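**Informe de visita. Jornada de puertas abiertas del centro de ensayos Parkberg, sección de alimentos secos y menaje**

Domingo 22 de marzo de 2009

La visita se hizo a petición del departamento de compras, que tiene abierta la renovación de menaje para los comedores de Mackay. El programa impreso anunciaba tres secciones (envases, secos y textil de mesa). La de envases estaba cerrada por obras en el acceso y no se recorrió. Se llegó con el segundo turno, a las diez y media, y se salió pasadas las dos.

El recorrido lo llevó Ashraf Benkirane, responsable de la sección de secos. El grupo era reducido y se pudo preguntar en cada puesto, salvo en la cámara de humedad, donde se entra por parejas y con la puerta cerrada.

**Almacén y cámara**

El producto seco se guarda por lotes en estanterías metálicas, con ficha de entrada en papel. El centro tiene en catálogo 155 referencias de pasta y fideo, de las cuales 94 son de trigo y el resto de arroz, almidón o mezcla. Benkirane indicó que el fideo fino es el que más incidencias genera en servicio: se parte en el fondo de la bolsa, se dosifica mal y deja fragmentos fuera del recipiente. El formato nido presenta menos rotura, pero ocupa más volumen por ración y encarece el transporte.

La cámara trabaja con registro continuo en gráfica de papel. Se pidió copia de la gráfica de noviembre, mes en el que Mackay tuvo las reclamaciones por apelmazamiento. Queda pendiente de envío.

**Puesto de emplatado**

El paso del fideo seco al cuenco se estudia sobre mesa vestida, con mantel y vajilla, porque parte de los parámetros dependen del borde y de la altura del recipiente. El criterio de trabajo es que el manojo entre por la vertical del cuenco y que las puntas no apoyen en el canto. Con fideo fino y deshilachado esto obliga a cuencos de boca ancha. Según la hoja del puesto, cada modelo de cuenco pasa por 4 series, y en el modelo de referencia se acumulan 291 pases.

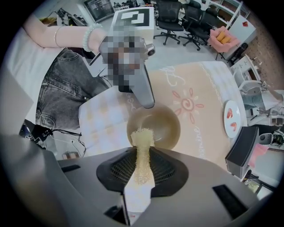 *Puesto de emplatado: manojo de fideos secos junto al borde del cuenco marrón. A la derecha, plato ovalado blanco con dos piezas rojas.*

El cuenco marrón es de vidriado brillante, con la pared interior algo más clara. Para comedor colectivo interesa el contraste: el fideo amarillo pálido se distingue bien sobre el fondo oscuro y el resto adherido se localiza antes del lavado. Como inconveniente, se consultó por la resistencia del esmalte en túnel de lavado y no había datos propios. El centro remite al fabricante, Plimex.

El mantel, de tono melocotón con un sol rosa y rojo y letras blancas, no sirve para nuestras salas. Sobre un fondo tan claro, un fragmento de fideo pálido se ve mal y la revisión de mesa se alarga. Se recomienda liso y de tono medio.

**Textil de mesa**

Sección breve. Se mostraron los ciclos de lavado y el tendido posterior. El proveedor habitual del centro es Trotov, que suministra por rollo y no por pieza confeccionada, lo que traslada el dobladillo al cliente. No se entregaron precios. La muestra de tejido recogida en recepción se ha dejado en el archivador de compras, segunda balda.

**Pendientes**

- Gráfica de humedad de noviembre (Parkberg).
- Ficha técnica del esmalte y número de ciclos garantizado (Plimex).
- Tarifa por rollo y ancho disponible (Trotov).
- Confirmar con Mackay el diámetro máximo de cuenco que admiten los cestos de lavado actuales. Sin ese dato no procede pedir muestras.

El aparcamiento del centro se cierra los domingos a las tres. Para una segunda visita conviene pedir el primer turno e incluir la sección de envases, si la obra ha terminado.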